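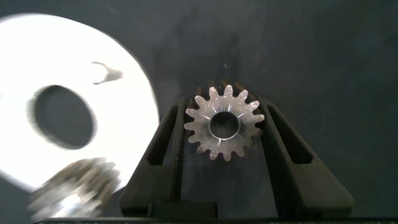
*Small spur gear, seen close up.*

# Arkthorpe Clock Club, January 30, 2020

Present: Maite Olmedo (chair), Alžběta Bednárik, Vendula Jurčo, Chrysoula Manolakis, and me, Kristýna Havlíček, taking notes again. Started late, as usual, and the tea was already gone by the time I sat down!

**Last minutes.** Approved. Vendula asked me to fix the spelling of Hinojosa, which I had wrong all the way through (sorry, it's the village, not the sauce).

**August trip.** This ate up most of the evening. Maite wants to go back to Hinojosa to see the church clock, and Alžběta would much prefer Omorov, where you can climb right up behind the dial. I'm with Alžběta on this one, but I did my best to write down both sides. Hinojosa is easier on the knees and has a proper lunch place. Omorov has 67 steps and one vending machine. We went back and forth for ages and then voted 3 to 2 for Omorov. Maite took it very well and is going to call about the bus. 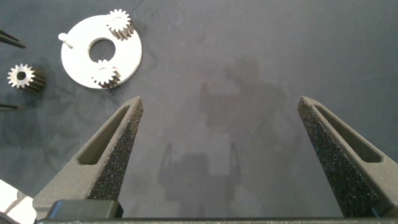

The bus will be $46 a head if we fill it. Chrysoula wondered whether we could open it up to friends and family, and everybody liked that, so please ask around before the next meeting. Kids are welcome, but they have to be okay with ladders.

**Talks.** Vendula is giving the next one, on how teeth wear in old striking trains and what you can do short of cutting a new wheel. She says it'll run roughly 15 minutes. Last time she said that we got home close to midnight (I loved it, for the record). Alžběta will follow with something shorter on cleaning brass.
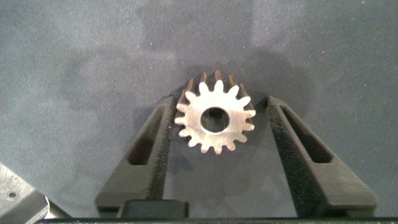 *Spur gear with a round bore.*

**Library shelf.** The big blue book on escapements is still missing. I've looked at home twice and I don't have it. If you do, just slip it back on the shelf and I won't ask any questions.

**The Jalta clock.** Chrysoula's mantel clock, the one with "Jalta" painted under the twelve, is losing time again. She has tried moving it off the radiator shelf and it made no difference. Maite thinks the pendulum spring is tired, Vendula blames the oil, and they got pretty lively about it. We agreed that Chrysoula will bring it in
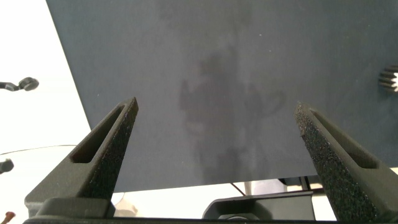
next time, wrapped in a towel with the pendulum taken off, and we'll all have a look together before the talk.

**Any other business.** Please bring your own mug. Alžběta has a spare set of needle files to give away, first come, first served.

**To do**

- Maite: bus for Omorov
- Vendula: talk, plus handouts if the printer behaves
- Chrysoula: clock, towel
- Me: send these out, buy more tea

Next meeting is at the usual time, and Vendula has the key.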